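Yard notebook, Apr 23, 2023
Girths, feed and the Premberg supplement

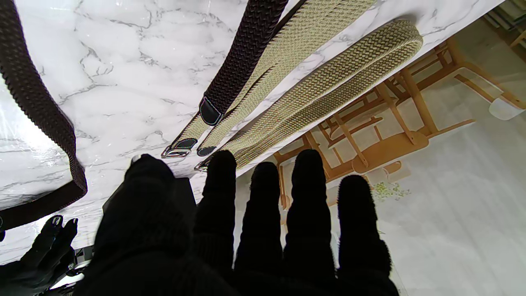
Carried on with the girth comparison. Wisa elastic girth on the mare, the old Amano cord girth on the gelding, swap after each week. So far I can't say I see a difference. The makers of the Wisa claim freer shoulders and a longer stride. I measured hoofprints in the raked arena, six strides in walk and six in trot, and the numbers wander more from one lap to the next than from one girth to the other. If I'd only done a single lap I could have "proved" either side.

Rub marks: none on either horse. Mare has a little roughed-up hair behind the near elbow, but she had that in January under the Amano and she's shedding, so I'm not blaming anything yet.

One thing I don't like. The Wisa goes up two holes further after ten minutes in the saddle. Is that the elastic giving, or is it her letting her breath out as she always does? Need to try it on the gelding before writing it off. Please check the girth again before getting on, whatever the label says about not needing to.

Premberg supplement: two weeks in. The tub promises a calmer horse. She is calmer. She is also on grass four hours a day now, the wind has dropped, and the tractor next door has stopped going past. I'd want to take her off it for a fortnight and see if anything changes before we buy another tub.

Weigh tape put the gelding at 498 kg this morning and 511 an hour later, same tape, different hand on it. So much for tracking condition to the kilo. One person does the tape from now on, before breakfast hay.

Bellonow hay, new batch: smells fine, dustier than the last lot in the middle of the bale. Soaked his, left hers dry. Two coughs from her at the start of trot, then nothing – could be the arena surface.

Still to do: swap girths, water the arena before the next stride count, find the long tape measure, ring Bellonow and ask which field the hay came off.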